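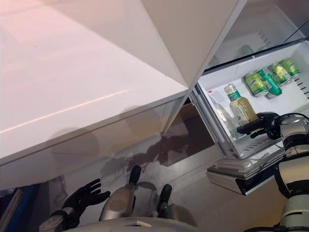 Clerel Food Storage Diaries

A dataset of kitchen diaries kept by households in the town of Dillesik. Each entry records one item of food: what it was, where it was stored, when it went in, when it came out, and whether it was eaten or thrown away. The files are plain CSV with one notes file in text form.

Version: 1.1, July 2023
Maintainer: Sânziana Sârbu
Language of entries: English, translated from Romanian where needed
Households: 406

What is in the folder

households.csv: one row per household. Size of household, number of children, type of dwelling, refrigerator type, whether there is a separate freezer, distance to the nearest grocery store in walking minutes.

items.csv: one row per item of food. This is the main table.

shopping.csv: one row per shopping trip. Day, type of store, and total spent in bands. Receipts were not kept.

codes.csv: the list of food codes and storage codes with their plain names.

notes.txt: free remarks from the diary keepers, with names and addresses removed.

Columns in items.csv

household_id: matches households.csv.
item_id: unique within a household. It is not unique across the whole table, so join on both columns.
food_code: see codes.csv. Cooked dishes have codes starting with K, raw items with R, and packaged items with P.
storage_code: where the item was kept at first. Main shelf, door, vegetable drawer, freezer, pantry, counter, balcony, cellar.
moved_to: a second storage code if the item was moved. Blank if it stayed put.
day_in: day of the diary on which the item was put away. Day 1 is the first day for that household.
day_out: day on which the item was finished or thrown out. Blank if it was still there when the diary ended.
outcome: E for eaten, T for thrown away, G for given away, A for fed to an animal, U for unknown.
share_lost: 0 to 100, the percent of the item that was not eaten, as judged by the diary keeper.
reason: short code for the reason given when outcome is T.

How the diaries were kept

Each household kept its diary for 90 days. Diary keepers were given a printed booklet and could also use a web form. Most used the booklet and typed it up later, or had a field worker type it up. The column entry_mode in households.csv says which.

Every 7 days a field worker from the Buzatu office telephoned and went through the open items. Calls often turned up things that had been eaten but not crossed off. Those rows have call_fix set to 1, and day_out for them is the best guess of the diary keeper.

Collection started in December and all households began within the same two weeks. The holiday period is therefore in every diary. There is a lot of cabbage, pork and cake in the first part of the table, and more was given away then than at any later point. Do not read the early weeks as normal.

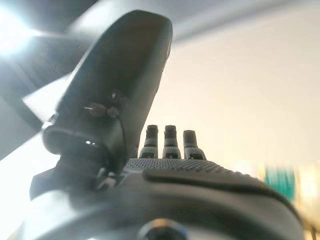

Close view of a robotic thumb, with small fasteners on its front face and a thin black cable.

Known problems

Balcony storage is common in winter in Dillesik, mostly for pots of soup and crates of apples. Some diary keepers wrote "outside" and we coded this as balcony. A few of them may have meant a porch or a shed.

The door and the main shelf of the refrigerator are mixed up in places. The first printing of the booklet had one box for both. Those households have booklet_version set to A. If you need to tell the two places apart, drop version A.

share_lost is a judgment by eye. People tended to write 0, 50 or 100, and values in between are sparse. For liquids the numbers are especially rough.

Salt, sugar, oil, spices, coffee and tea were left out by design. Bread was meant to be included, but several diary keepers stopped logging it after the first weeks. We have not tried to fill in the gaps. Check for households whose bread rows end early before you compute anything on bread.

Baby food and pet food are coded but thin.

Spending bands in shopping.csv were set before the fieldwork and turned out too wide at the low end.

Changes from 1.0

Fixed swapped day_in and day_out in a batch of typed booklets.
Merged the codes for sour cream and cream, which were not used consistently.
Added moved_to.
Removed two remarks in notes.txt that could have identified a street.

Use

You may use the data for research and teaching. Please do not try to work out who the households are, and do not pass the files on without this README. If you publish a table or chart, name the dataset and its version number.

The coding scheme was adapted from an earlier kitchen diary run by Pratero. The two sets share most food codes, but the storage codes differ and should not be pooled without a mapping. A mapping file is being prepared and will be added under the name pratero_map.csv.

Corrections are welcome. Send the household_id, the item_id and the version number along with a line on what looks wrong, and the maintainer will check it against the scanned booklet.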